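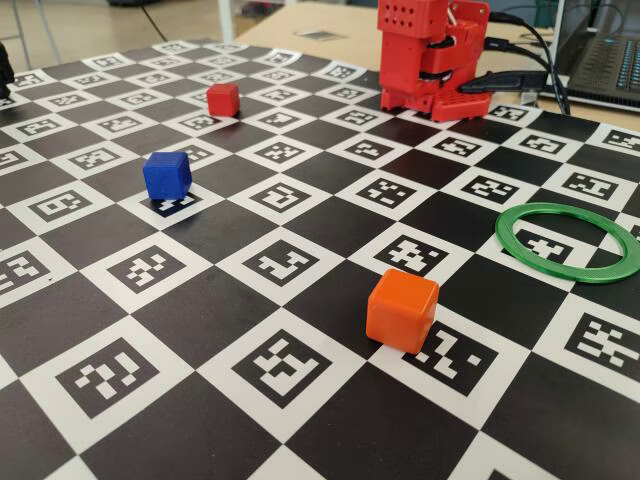
Three small cubes and a green ring on a checkerboard mat.

Stirkbridge family support line passes 3,147 calls

Sep 15, 2025 – The Drutach helpline, which for nine years has kept a friendly ear open for people with a drinker in the family, has now taken 3,147 calls, and the people who answer its phones would like to say a heartfelt thank you to everyone who ever found the nerve to dial.

Most callers are wives, husbands, brothers and grown children, and a good many of them start by saying they are sure somebody else needs the line more. "They don't have to have a plan, or even a question," said Rogério Paiva, who runs the line from its two rooms on Hulen Street. "Sometimes we talk about the dog for ten minutes first, and that's fine with me."

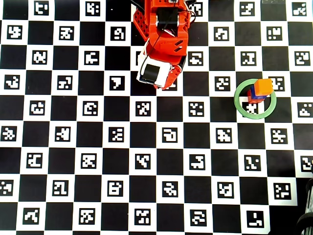
Evening group starts in December

Callers have been asking for years for a place to sit down together, and so a weekly group for relatives will open in December at the Guimarães Hall, with coffee, soft chairs and no need to give your last name. Danilo Lumanlan, whose own father drank all through his school years, will lead it. A gift of $1,000 from a former caller – she asked to stay unnamed – will pay for the room through the spring, and 200 leaflets are going out to doctors' offices and libraries this week.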